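Turness to Let Home Kitchens Sell at Public Market

April 16, 2026

People who bake, pickle or can food at home in Turness will be able to sell it at the town's public market starting this season, after the town council approved a new permit on a 5-2 vote.

The permit costs $20 a year and covers foods that don't need to be kept cold, such as bread, cookies, jam, dried herbs and most candy. Anything with meat, cream filling or fresh cheese is still off limits unless it's made in a licensed kitchen.

Until now, anyone selling food at the market had to rent time in a commercial kitchen. The only one in town that rents by the hour is at the old Zurero cannery on Mill Road, and sellers have complained for years that the evening hours fill up fast.

"I was driving out there at nine at night to make six trays of rolls," said Ximena Toledo, who sold at the market for two seasons before giving up her stall. "I have a perfectly good oven at home. I'll be back in line for a table as soon as they open the list."

The town received 283 written comments on the proposal, most of them in favor. The objections came mainly from owners of small food businesses, who said they had spent a lot of money to meet rules that home sellers would now skip.

Krum Dervishi, who owns a bakery two blocks from the market, told the council he paid for a grease trap, a second sink and a new floor before he was allowed to open. He asked for a limit on how much a home seller could earn. The council added one — $2,000 a month, with sales records to be kept for a year and shown to the town on request.

Council member Nicanor Urrutia voted no. He said the cap would be hard to check and that he would have preferred a one-year trial. "We don't have the staff to look at everybody's receipts," he said.

Home sellers will have to take a short online food safety class and put a label on each item listing the ingredients, common allergens, the maker's name and the words "Made in a home kitchen." Pets must be kept out of the kitchen while food is being prepared. The town can inspect a home if it gets a complaint, but there will be no routine visits.

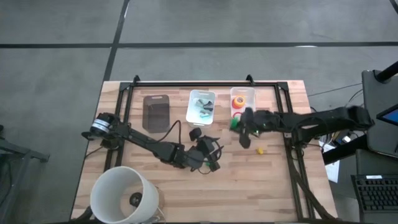 Applications open at the end of April at the town clerk's office and on the town website. Vicente Lucero, the market manager, said he has set aside a row of tables along the Jayawardena Street side for new permit holders. Tables will be given out by drawing if there are more applicants than spaces, and sellers may share one.

Lucero said shoppers had been asking for more bread in particular. The market lost its last bread stall in the fall, and the nearest one now is in Visis.

Current stall holders keep their places and don't need the new permit if they already have a commercial license. Sellers of whole fruit, vegetables and eggs are covered by separate rules, which have not changed.

The council will take up a related request, to let home sellers deliver orders within town limits, at a later meeting.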